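Bimanual panel task: does pausing one arm help or hurt?
Forum: Manipulation Learning > Methods

plukness_dev
Posting a result from our Brundlow runs in case it saves someone the compute. Policy trained on 578 teleop demos, two arms, flat panel into a shallow tray. Baseline predicts both arms at every step. The variant adds a hold flag per arm; when the flag is set, that arm keeps its last joint target and its loss is masked. The variant failed 2 of 18 rollouts. Baseline failed a good deal more, mostly by drifting the idle arm.

torque_ripple
Is the masking doing the work, or the flag? Those are separate changes. Also, 18 rollouts is thin.

plukness_dev
Agreed that it's thin. Masking alone did nothing we could measure. The flag without masking got part of the gain.

Handau_lab
We tried this with the Kashyap controller and saw the opposite. The held arm went stiff, and the other one ended up pushing the panel against it. I'd call your result a side effect of low gains.

plukness_dev
Possible. Our gains are low. But look at the contact phase before blaming the controller. One gripper has the panel tilted over the tray, the other sits closed at the opposite rim.

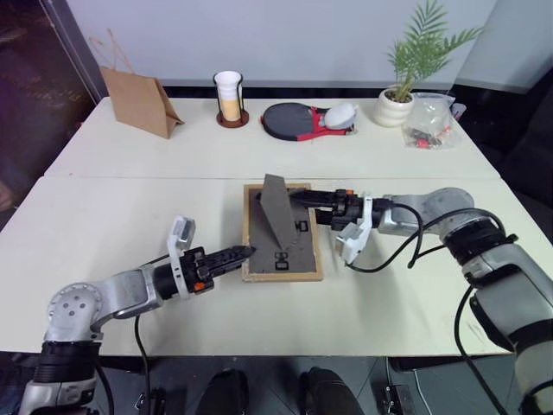
The flag label for that phase comes from joint velocity, with a threshold and a short median filter. If your labels were made by hand, I'd expect the switch to land late, and then you get exactly the pushing you describe.

Handau_lab
Ours were by hand, yes. I still don't buy that label timing explains all of it. Late by 2 frames shouldn't jam a panel.

torque_ripple
It could if you're running action chunks. The hold gets baked into the whole chunk.

Handau_lab
We are chunking. Fine, I'll relabel from velocity and rerun at both gain settings. Can you post the threshold?

plukness_dev
Will do once I've checked which config the final run used. It changed in October and the log only has the old one.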